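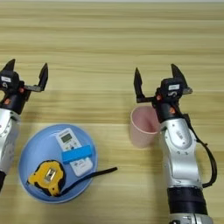
Let the Table Have Things on It

By Pentti Savolainen

A table with a few household things standing in the middle of it is not a messy table. I have held this view for a long time and have had to defend it at home, at my sister's, and once in a furniture store, where the salesman told me that a good surface should be "allowed to breathe." He was selling a cabinet.

My argument is simple. A table is the one piece of furniture in a house that everybody can reach from every side. It is the right place for things that are in use, things that are about to be used, and things that need a decision. If you clear it every evening down to the bare wood, you have to put those things somewhere, and the somewhere is usually worse.

I live in Clollwood, which has a population of 3,143 and one store, Khattak, where you can buy a light bulb and a lemon in the same trip. Khattak has a rack of magazines by the register, and in the past year I have not seen a kitchen on the cover of any of them with so much as a spoon out. The tables in those kitchens are handsome. They have long pale tops and you can follow the grain from one end to the other. Sometimes there is a bowl. The bowl has nothing in it, or it has green apples in it that were bought for the bowl.

I don't mind magazines showing that, any more than I mind them showing cakes I won't bake. What I mind is how the look has turned into a rule for ordinary people. Friends apologize to me when I come in and there is a roll of tape on the table. They sweep the tape and the scissors and the half-written card into a drawer with one arm while pulling out a chair for me with the other. I would have been happy to sit down next to the card. After I leave they have to find the scissors again.

Where the things go

The drawer is the first problem. Anyone who has kept a strict table has a drawer that pays for it. Ours was the wide one under the phone, back when we tried it. We kept the table clear for most of one winter, and by the end the drawer would open only if you slid a ruler in and pressed something down. There was a water bill in there that had come due. There was a library card we had already replaced. The bill would not have been missed on the table, where I would have had to move it every morning to put down my cereal.

The second problem is the box. After the drawer filled up, my wife bought a set of Jorico boxes with lids, and for a while we put things in those by kind: mail, repairs, sewing, and one that was simply for the rest. They are decent boxes and I still use two of them in the garage. But a box with a lid on it asks you to remember what's inside, and I am not good at that. A shirt with a missing button went into the sewing box in July and came out after Christmas. The button was in the box for the rest.

A shirt on the table gets its button. It might take four days, and the shirt will be in the way for all four, and being in the way is what gets it done. I know people who manage without that kind of pressure. They write lists, and they look at the lists afterward. I write lists and put them in my coat.

What a table is good at

I also think we have forgotten that a table is for working on. My parents had one table in the apartment, a secondhand Cumstead with a light top and a leaf that stuck. We ate at it three times a day, and between meals it was a desk, a workbench, an ironing surface with a blanket folded on it, and the place where my father took apart the radio. He had the radio in pieces for a week one fall. My mother did not tell him to put it away. She gave him one half of the table and we ate at the other, closer together than usual, and passed the potatoes over a speaker.

I have that table now, and it has been in my own kitchen for 18 years. The finish is gone at my father's end. You can feel the grain there with your fingers, little ridges with the softer wood worn down between them. Visitors have suggested refinishing it. A man came in on a Wednesday to look at the furnace and told me that a table like it, done up, would go for $3,000. I doubt that very much, and I wouldn't sell it at that price either, but what I remember is that he moved a jar and a stack of seed packets to get a look at the top. He took it for granted that the top was the valuable part and the jar and packets were in front of it.

I see it the other way around. The top is there for the jar and the packets. Wood that light shows everything you put on it, and that's useful. You can find a needle on it, or a screw. You can see at a glance what is waiting. I wouldn't want a dark table or a glass one, for that reason, though I've been told glass wipes down better.

Some fair objections

People who disagree with me have good points and I will go through the ones I hear most.

The first is that a pile grows. It does. One envelope draws another, and in two weeks you have the sort of heap that slides when someone shuts the back door. I accept this completely. I am arguing for things on the table, in the plural, and I am not arguing for a heap. The test I use is whether I can see the wood between the objects. If I can, they are separate things and I know what each one is doing there. If I can't, it has turned into storage, and a table is bad at storage.

The second objection is about guests and meals. You can't serve a dinner for eight around a sewing machine. Of course not, so on that day you clear it. Clearing a table for company takes me ten minutes and I like doing it. It marks the day as different. A table that is always clear can't be cleared for anybody, and I think something is lost there. When I was a boy, the sight of the whole table, end to end, meant that my aunt was coming.

The third objection is from people who say they can't think with things in view. My sister is one of them. She works at her table and she needs it bare, and if I set my keys down on it while I take off my shoes she looks at the keys until I pick them up. I believe her. People are made differently, and she has a better memory than I do, so the box with the lid works for her. I only ask that she not call her way tidy and mine untidy. Hers has the things hidden and mine has them out. We own about the same amount of stuff.

There is a fourth objection, which is small children and cats, and I have no answer to it. Do what you have to do.

How we do it now

After that winter with the drawer we settled on an arrangement that has lasted. The things that are being dealt with go in the middle of the table, in a loose group, and the edges stay open. That leaves room for a plate and two elbows on every side. You can sit down without moving anything and you can reach whatever you need without getting up. It sounds like very little, but most of the arguments we used to have were about edges. A glass near the edge gets knocked off. A bill near the edge ends up on a chair, and then someone sits on it.

Anything that has been in the middle for so long that we've stopped noticing it gets picked up and asked about. My wife does this more than I do. She holds up the item and says "Well?" and I have to either use it, fix it, or carry it to where it lives. Last month it was a hinge. I had bought it at Khattak for the pantry door and had been eating beside it since the weather was warm. I put it on that afternoon – it took four screws and I had to borrow one.

The other thing we do is wipe around. I know this will bother some readers. Every evening I wipe the open parts of the table, and when I get to the middle I pick up each object, wipe under it, and set it back. It takes longer than wiping a bare table. It also means that once a day I have each of those things in my hand, and now and then I don't set one back. I take it down the hall and that's the end of it.

So if you come by our place there will be things on the table, and I won't be apologizing for them or sweeping them into a drawer. Pull out a chair. At the moment there's a flashlight in the middle that needs a new spring, and if you happen to know where to get one I'd like to hear, as Khattak doesn't carry them.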